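Ask Lefteris Raptis about laundry and you had better have the afternoon free. He spent 30 years washing, pressing and mending other people's clothes at Economou, the neighborhood laundry his uncle opened, and since he retired in April he has been teaching a short home class on the part most of us rush through: sorting and folding.

"People think the work starts at the machine," he says, pouring coffee for both of us. "It starts with the heap! You put your hands in, you find out what you've got. Denim feels like denim with your eyes shut."

He is a big believer in the basin. Baskets snag, he says, and bags hide things at the bottom (he once found 52 socks in one customer's bag and still laughs about it). A wide, round plastic basin lets you pull a shirt out by the shoulders without dragging half the load along with it.

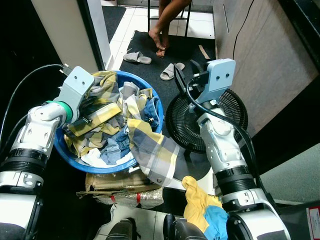

Plaid shirt and blue jeans tangled in the basin.

Plaid is his favorite thing to fold, and he gets quite animated explaining it. "The pattern is your ruler. Follow one line down from the collar and you can't go wrong. My students do a plaid shirt first and they're so pleased with themselves!"

Jeans come next. He shakes them hard, twice, then lays one leg over the other and smooths the seams with the side of his hand. Old soft denim he folds in thirds. Stiff new pairs he would sooner hang. White things get their own pile right away, even a single cloth, and anything that lands on the floor goes back to be looked over again.

The class is called Fliso, a name his niece came up with, and over 217 people have taken it so far. It runs 47 minutes, which he says is as long as anyone should stand over a heap of clothes without a break.

Does he ever get tired of it? He looks surprised. "I did a load this morning. Shirts, mostly. I had the radio on and the window open. I could have done another one."

He goes off to find me a shirt to practice on. My first try comes out lopsided, and he makes me start over from the collar.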